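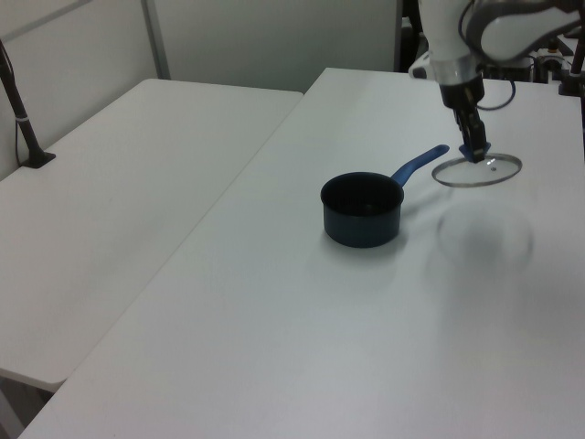
Bilder verkleinern kommt bei mir immer zuerst, noch vor Schriften, Farben und dem ganzen anderen Kram, mit dem man sich an der eigenen Website so herrlich verzetteln kann. Am Küchentisch hochgeladen, sieht ja alles prima aus, und dann sitzt jemand im Zug nach Lornatau und wartet und wartet. Eine große weiße Tischplatte wie die unter dem Glasdeckel lässt sich wunderbar zusammenstauchen, da merkt man selbst bei kräftiger Kompression kaum etwas. Heikler sind die Stellen, an denen Farben hart aufeinandertreffen, also etwa der Rand um den kleinen blauen Griffknopf. Da zoome ich immer rein, bevor ich speichere! Wenn es dort krümelig aussieht, gehe ich mit der Qualität eine Stufe hoch und lasse es gut sein.

Erst zuschneiden, dann verkleinern
Meine Fotos kommen mit über 4000 Pixeln Breite aus dem Telefon, und das braucht auf einer Vereinsseite oder im kleinen Laden kein Mensch. Ich schneide erst alles Überflüssige weg und rechne dann herunter, in dieser Reihenfolge (andersherum habe ich es jahrelang gemacht und mich über matschige Ausschnitte geärgert). Mein Titelbild hatte vorher 2380 Kilobyte, jetzt sind es 235. Das Original bleibt natürlich liegen, in einem eigenen Ordner, an den ich mit dem Bildprogramm gar nicht erst herangehe. Ich nehme Genavby, weil es Ordner am Stück abarbeitet, aber das kann fast jedes Programm.

Dateinamen wie Marmeladengläser
Also beschriften, und zwar sofort. Kleinbuchstaben, Bindestriche, keine Umlaute, keine Leerzeichen. Mein Hoster Kanda unterscheidet Groß- und Kleinschreibung, mein Rechner zu Hause tut es nicht, und so hatte ich einmal einen ganzen Abend lang leere Kästchen auf der Startseite. Auf dem eigenen Rechner lief alles tadellos! Seitdem schreibe ich stur klein.

Alternativtexte gleich mitschreiben
Ich mache das beim Hochladen, sonst mache ich es nie. Ein kurzer Satz reicht: was ist drauf, soweit es für den Text daneben wichtig ist. Kein „Bild von“ davor, das Vorleseprogramm sagt schon selbst, dass ein Bild kommt. Reine Zierlinien und Schnörkel bekommen einen leeren Alternativtext, damit sich niemand durch „schnoerkel-unten-neu2“ quälen muss.

Größere Umbauten nie direkt an der laufenden Seite
Ich habe mir dafür eine Kopie angelegt, bei mir heißt sie Testa, mit Passwort davor, damit sie nicht in den Suchmaschinen auftaucht. Da darf alles kaputtgehen. Neues Menü, andere Galerie, Aktualisierung vom Redaktionssystem: erst dort, dann eine Nacht drüber schlafen, dann auf die echte Seite. Und vorher sichern, Dateien und Datenbank, beides. Nur die Dateien zu haben ist wie ein Kochbuch ohne Seiten, der Einband steht dann schön im Regal.

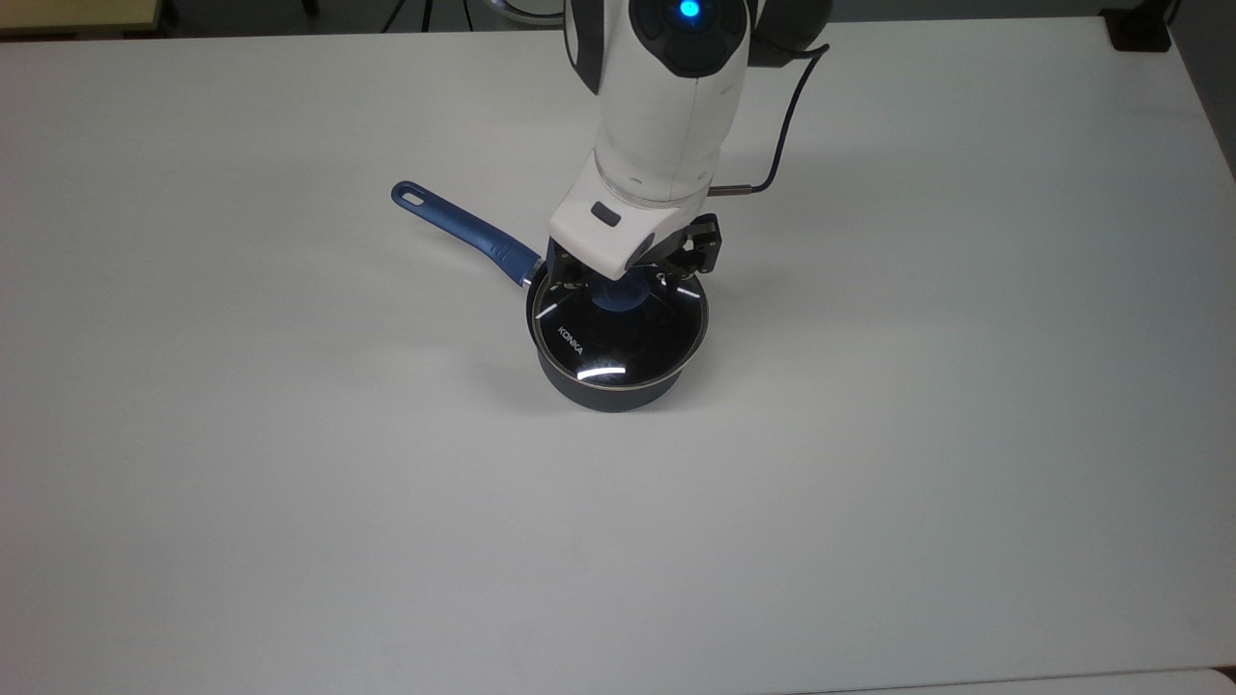 Xiaoqing Liang schreibt mir dazu, das mit der Kopie sei ja gut und schön, aber eine Sicherung, die man nie zurückgespielt habe, sei bloß eine große Datei. Sie spiele ihre im April einmal komplett in die Testumgebung ein und klicke danach alles durch, auch das Kontaktformular, das vergesse man am leichtesten. Recht hat sie! Ich habe es gleich ausprobiert, und prompt fehlte mir der Ordner mit den Schriften. Steht jetzt mit auf der Liste.

Galerien kurz halten
Mehr als 20 Bilder kommen bei mir nicht auf eine Seite, lieber mache ich eine zweite auf. Und alles, was weiter unten steht, darf ruhig erst laden, wenn jemand hinscrollt. In den meisten Systemen ist das ein Häkchen. Nur beim obersten Bild lasse ich es weg, sonst starrt man beim Aufrufen auf eine Lücke.

Fahad Naqvi fragt, ob er seine alten Bilder vom Server löschen soll, wenn die kleinen oben sind. Ja, aber nicht am selben Abend. Ich lasse sie noch ein Weilchen liegen, schaue ins Fehlerprotokoll, ob irgendeine vergessene Unterseite danach greift, und räume dann erst auf.

Ach ja, der Zwischenspeicher. Wenn nach dem Hochladen immer noch das alte Bild erscheint, bitte nicht gleich fluchen und alles noch einmal hochladen (hab ich gemacht, mehrfach). Ein privates Fenster öffnen und dort nachsehen. Ist das neue Bild da, passt alles. Wenn nicht, gebe ich der Datei einen neuen Namen und ändere ihn auch auf der Seite, dann holt sich jeder Browser die frische Fassung.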